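We use cookies to improve your visit. By staying on this page you accept them.

Print this page | E-mail to a friend

Re-spooling a spinning reel for shore fishing

Quick one, written between trips. Did mine in July and people keep asking how.

You need: the reel, a rod with at least the bottom guide on it, new line, a wet rag, scissors, tape. I use a Prodel 900 with up to 60 yards of backing under the braid. Cheap mono is fine for backing.

1. Strip the old line. All of it. Bin it, dont leave it on the bank.
2. Wipe the spool, dry it. Salt hides under the lip.
3. Run backing through the guide, open the bail, arbor knot on the spool. Trim the tag.
4. Close the bail. Wind slow, line pinched in the wet rag.
5. Join braid to backing with a double uni. Wet the knots first, pull them down seperately, then together.
6. Fill to 2 millimeters below the lip. More than that and you get wind knots.

Twist is the last thing. Take the lure off, clip nothing on, and walk the line out somewhere long and straight, then wind back under light tension. A gravel path with edging down both sides and lawn at the far end is the sort of place I mean. Keep the line over the middle, clear of any loose stones, and hold the rod tip up. Twice if it still curls. 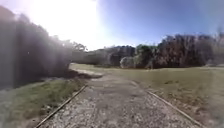
Related:
Flenon spoons, which weight for surf
Night fishing the Vītola jetty
Stikach drag washers, how to swap them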